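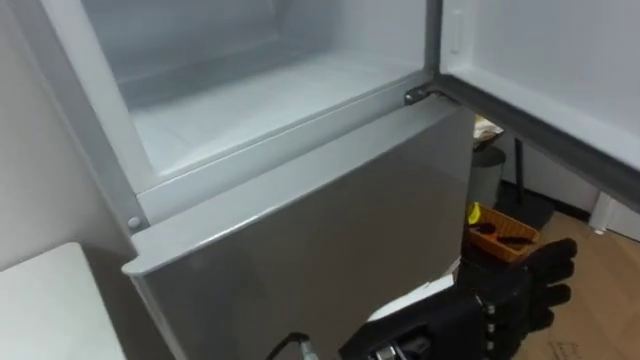 I bought the Evar countertop ice cream maker in April, the small one with the bowl you have to freeze first, and I've now made enough batches to have opinions. Plenty of them! The first thing to know is that this machine has no cooling of its own. All the cold comes from the bowl, so before you spend a cent, go look at your freezer. Mine is the top part of a plain silver-gray fridge with the big door below, and with everything cleared out of it you get a nice flat floor for the bowl to stand on, plus a bit of frost that I really ought to deal with. If yours is packed with peas and bread all year round, you'll be playing a game of Tetris every time you want a pint of vanilla.

The bowl wants a full night. The booklet says less than that, and I believed the booklet exactly once. What I got was a sort of cold vanilla soup, which we drank out of mugs. After that I started putting it in before bed and getting it out the next evening, and I haven't had soup again.

So, the machine. You get a base with the motor, the freezer bowl, a plastic paddle and a clear lid with a hole in the top for throwing in chips or nuts. It goes together in a few seconds once you've worked out that the paddle only sits one way up (I had it upside down for a whole batch and couldn't figure out the scraping noise). There's one switch, on or off. I like that a lot. My old Forkard had a timer and a display and a little tune it played when it was done, and the tune was the only part still working when I got rid of it.
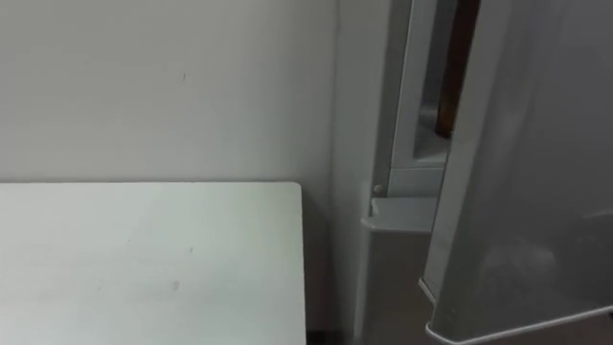 Noise is my biggest gripe. It's loud – blender-in-the-next-room loud – and it goes on for the better part of half an hour. I've taken to starting it and then going out to water the plants. It also creeps. Mine moved a good couple of inches during a batch of lemon sorbet, so now it stands on a folded dish towel, and that has cured the creeping and done nothing at all for the racket.

What comes out is soft. If you like soft serve, eat it right there at the counter with a big spoon and be happy. If you want proper scoops, it needs a few more hours in a tub in the freezer, and I'd use something shallow. I've been using the flat Skilteo tubs with the snap lids, and they chill much faster than the tall round kind I used before.

Flavors, then. Plain vanilla is very good. Coffee is the best thing I've made all year, and I mean any kind of thing, including dinner. Strawberry came out icy until I started cooking the berries down first with the sugar. Chocolate I'm still working on: the mix gets so thick that the paddle starts to groan, and I end up switching it off early out of pity.
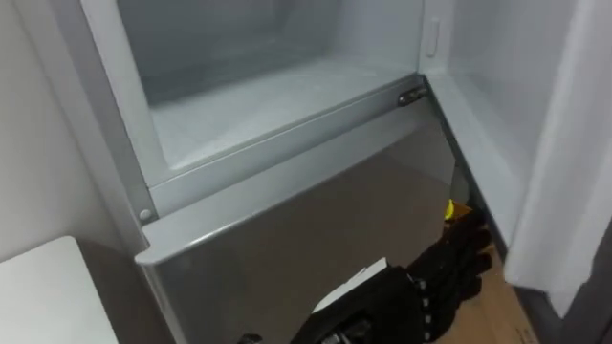 Cleaning is easy enough, with one catch. You can't put the bowl in the dishwasher, and you can't wash it right away either, as the water will freeze to the inside and you'll stand there chipping at it like a fool. Let it warm up first. The paddle and lid are fine on the top rack.

I did look hard at the Cuervo before I bought this one. It has a compressor built in, so no freezing overnight and you can do two batches back to back, and people clearly love it: 2,338 reviews on the store page when I checked, against 751 for the Evar. But it costs several times as much and it's the size of a microwave. For somebody who makes ice cream every couple of weeks, I can't see it.

Would I buy the Evar again? Yes, I would. I'd get the spare bowl at the same time, though, if you've got the room to freeze both.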